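2020-05-10

Heute habe ich wieder an dem Brief für das Amt geschrieben. Seit Februar lerne ich jeden Morgen 25 Minuten Deutsch, und trotzdem brauche ich für eine halbe Seite den ganzen Vormittag. Das Wort »diesbezüglich« habe ich 5 Mal falsch getippt.
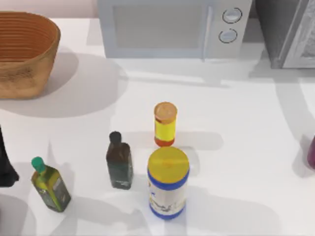

Am Nachmittag bin ich zum Fluss gegangen – die Luft war mild und es roch nach Flieder. Ich dachte viel an Gurnville und an den kleinen Laden Sadeghi, wo wir früher Tee kauften. Hier finde ich diese Sorte nicht. Abends las ich noch acht Seiten in meinem Roman, ohne Wörterbuch. Zwei Sätze habe ich nicht verstanden, die frage ich morgen im Kurs.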